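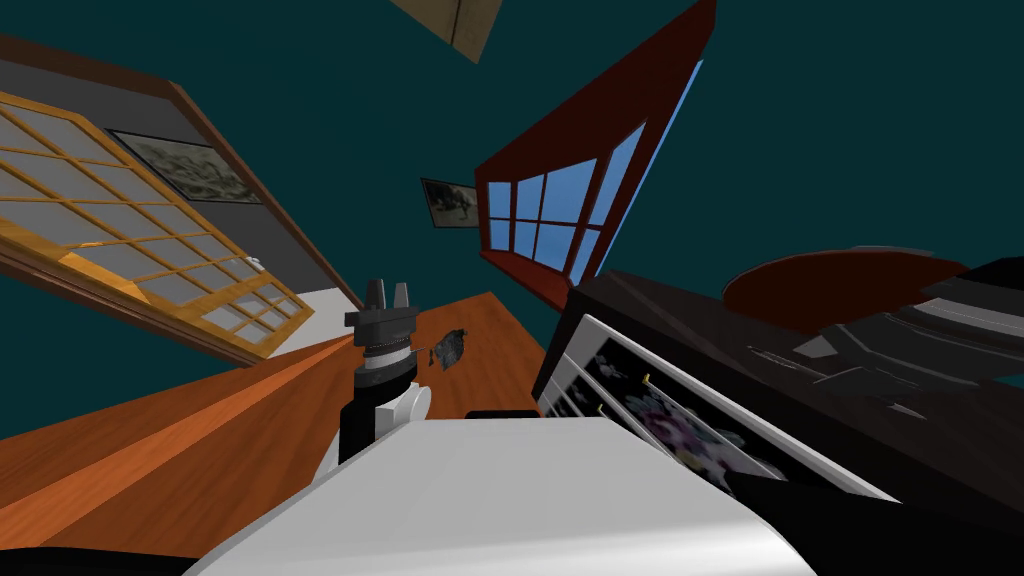
**Gruvomell** is a simulated test suite for comparing robot grippers and the controllers that drive them. It was developed at Entwistle, a robotics laboratory, under the direction of Hayley Marsden, and is used mainly to decide which gripper should be fitted to a two-armed machine before any hardware is bought. The first public version was released on 4th January, and a corrected version followed in February.

## Method

Each trial takes place in a computer-rendered furnished room. A gripper is given a small household object to take hold of, lift and set down. The full suite contains 66 objects, chosen to differ in length, thickness and surface. The same object is offered to each gripper from the same starting position, and the controller settings are kept unchanged within a series.

A trial is scored on two measures: whether the object is held throughout the lift, and how far it turns between the fingers. Each object is attempted seven times.

## Grippers

The suite is supplied with models of two grippers. The Amix is a parallel gripper with flat fingers which close towards each other in a straight line. The Pranorine has curved fingers and is intended for round or uneven objects.

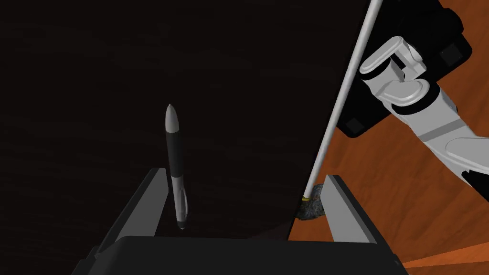

Slender objects such as pens are treated as a separate class. They offer flat fingers very little area to press against, and a small error in the position of the wrist can cause them to swing round as the fingers close. The suite therefore records the angle of the object at first contact as well as at the end of the lift.

## Limitations

Contact between soft materials is modelled only in simple form, and the documentation advises against using the scores for cloth or foam. Camera noise is not included in the standard settings, although it can be added by the user. Results obtained with the first version should not be compared directly with later ones, as the friction values were revised.

## See also

- Parallel gripper
- Grasp planning
- Robot simulation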